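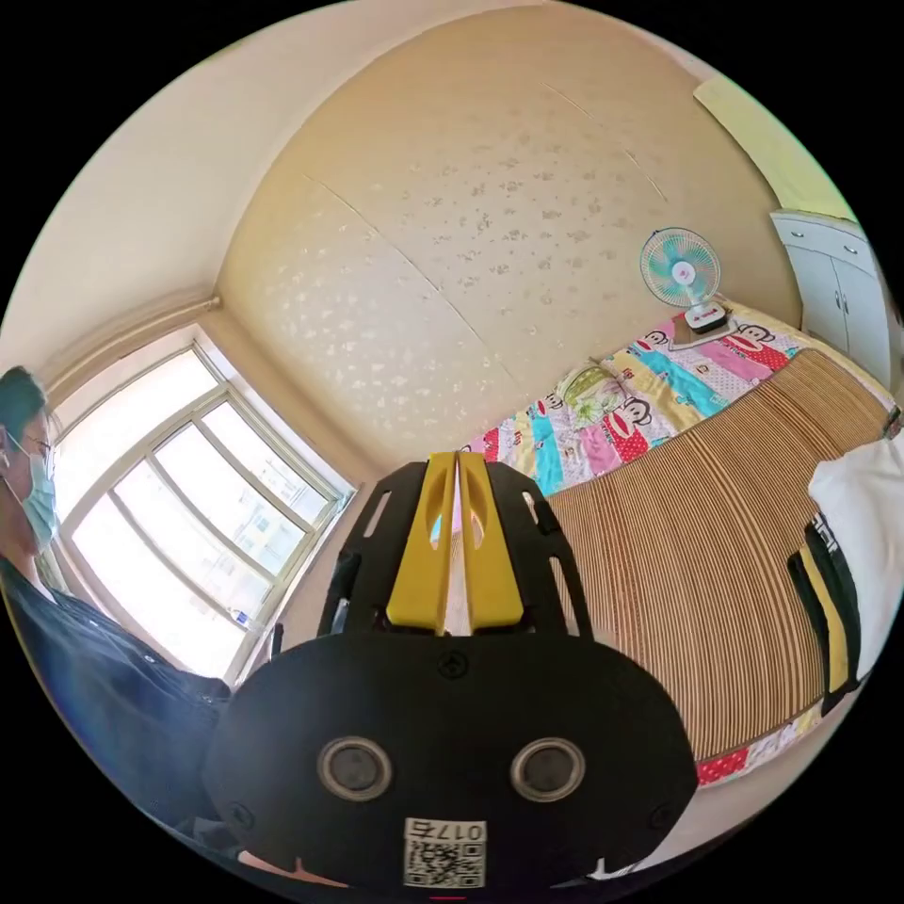 Last updated: 7/31/23

By Vitalii Kravchuk

Progress report to the Prarmont Fund: drinking water in Tolari valley

In this period we continued the repair of the spring line between Hirkodora and the lower part of Tolari. The new pipe is now in the ground along 2,000 meters, and 427 households receive water from it. In the spring we reported 300 households, so the growth is good, but it is slower than we planned in the proposal.

The delay has one main cause. The old collecting chamber above Hirkodora had a crack in the floor which we did not see until it was emptied. We had to break out the floor and pour it again, and the masons waited for cement because the upper road was closed after rain. We did not use the reserve line of the budget for this. The cost was covered from transport, where we spent less than expected.

Water samples were taken at three points. Two were clean. The third one, at the Kyei tap stand, showed bacteria, and we closed the stand the same day. The pipe there was flushed and treated with chlorine, and we wait for the second result. Until it comes, families from Kyei take water from the school tap — it is a longer walk, and we have received complaints, which we consider fair.

The fee collection is still weak. Many families agree with the monthly fee in the meeting, but pay late, mostly after harvest. We ask the Fund to permit payment two times a year in place of monthly. A changed text of the agreement is attached to the financial part.

In the next period we will finish the branch to the clinic and train two more line keepers.

Filed under: Field Reports, Water & Sanitation

Comments (3)

Marit: Is the second Kyei sample going to the same laboratory?

V. Kravchuk: Yes, the same one. I will add the result to this page.

Oleh P.: Paying twice a year makes sense to me. Our village does it this way already.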